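Shoe rack

A shoe rack is a small piece of open furniture used to keep footwear off the floor. It usually consists of two or more horizontal shelves carried between uprights or side panels, and it is most often placed in a hallway, porch, bedroom or the bottom of a wardrobe. It differs from a shoe cabinet in having no doors and, in most cases, no back.

Terminology

In British usage the words "rack", "stand" and "shelf" are applied loosely to the same object. Manufacturers tend to reserve "rack" for a freestanding frame with open sides, and "bench" for a lower unit whose top is strong enough to sit on. A "tier" is a single level. The top surface is normally counted as a tier where it is intended to hold shoes, so a unit sold as three-tier has two shelves and a top.

Construction

The simplest type has four posts, one at each corner, with the shelves fixed between them by screws or dowels. Shelves may be solid panels, parallel slats or metal rods. Solid panels hold narrow heels securely but collect grit. Slats let grit fall through to the level below and allow air to reach the sole, although a thin heel can slip between them if the gap is too wide.

A raised rim is sometimes added around a shelf. It stops shoes sliding off when the rack is knocked, and on the top level it allows the surface to be used for keys, gloves or post. The rim also stiffens a thin panel along its length.

Most racks are sold flat-packed. The Pelleck pattern, a common four-post design, is put together with 8 screws and a hexagonal key. The related Skaltier pattern uses push-fit collars and needs no tools, but it is less stiff and is generally limited to light loads. In both, the frame is assembled loosely on a flat surface and tightened only when all the posts stand square. Tightening one corner early is the usual cause of a rack that rocks.

Materials

Bamboo is widely used for small racks. It is light, hard for its weight and tolerates damp better than many untreated softwoods. The material is cut into strips, glued into boards and finished with a clear lacquer or oil. Its grain is straight and close, and the edges may be slightly darker than the flat surfaces.

Softwood racks are cheaper and can be painted. Steel racks carry more weight on thinner parts but may mark a hard floor unless the feet are capped. Plastic is found mainly in stackable units such as the Vainio, in which each level is a separate moulding.

Loading and arrangement

Shoes are normally stored in pairs, side by side, with either the toes or the heels facing outwards. Heels outwards makes the pair easier to lift. Toes outwards shows the style of the shoe more clearly and is preferred in shops. Placing one shoe of each pair the other way round saves width, as the broad part of one lies against the narrow part of the other.

Heavy footwear is kept on the lowest level to reduce the risk of tipping. Flat shoes need little headroom and can go wherever the spacing is smallest. They should stand on their soles, and those with pointed toes or ornaments are best given a clear space, as pressure from a neighbouring shoe can bend the toe or catch the trim. A beige women's flat with a small silver toe ornament is shown tilted on its side on the bottom shelf of a three-tier bamboo rack.
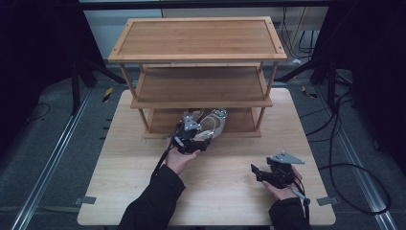 Dimensions

The depth of a rack is governed by the length of the shoes. A deep shelf holds an adult shoe fully, while a shallow one leaves part of it overhanging the front. The Gulano, a low hallway model, is 400 mm wide and takes two pairs of narrow shoes on each level.

Vertical spacing varies more. A gap of 11 cm is enough for most flats and sandals; trainers generally need more, and ankle boots are usually confined to the top, where there is nothing above them. Some racks have adjustable shelves, with holes drilled in the posts at intervals of 7 cm.

Care

Loose dirt is brushed off the shelves before they are wiped, as grit rubbed under a cloth scratches lacquer. A damp cloth is sufficient for routine cleaning. Bamboo and wood should be dried afterwards, particularly at the joints – standing water there can lift the finish and loosen the glue. Wet shoes are left on a tray or mat until dry.

Screws should be checked from time to time, above all on racks that are moved often. Tall, narrow racks may be fixed to the wall with a bracket.

See also

Boot tray
Coat stand
Hall bench
Shoe tree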